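Skunel 4: two-arm planning for jobs with a door in the way
2 min read

Skunel is the planner you license when your robot has two arms and they have started to resent each other. Version 4 treats both grippers as one problem, so the left arm no longer books the airspace the right one was counting on. It also plans around clear surfaces, a washer door's glass bowl being the usual way to lose an afternoon.

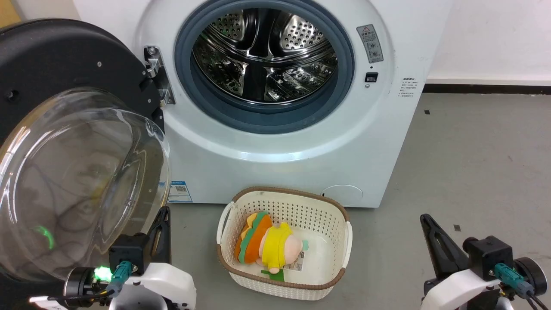

Dzintra Navickas wrote in to ask whether it replans when the door gets bumped mid-reach, because her old planner simply carried on with great confidence. It does. Skunel rechecks the door angle before each move and will stop and sulk if the angle is off by more than 2 degrees.

Soft goods get their own grasp module, Lusen, included in the price.

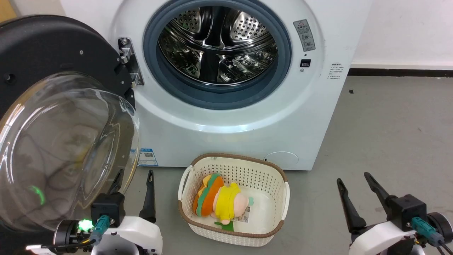

Lusen ships with 17 grasp templates, and you can add your own in Prothero, our task editor, provided you name them something better than "test_final_new". Runs on Linux. Needs one depth camera and 4 free CPU cores. Licenses are per robot, per year, and support answers from Josville every day except Sunday.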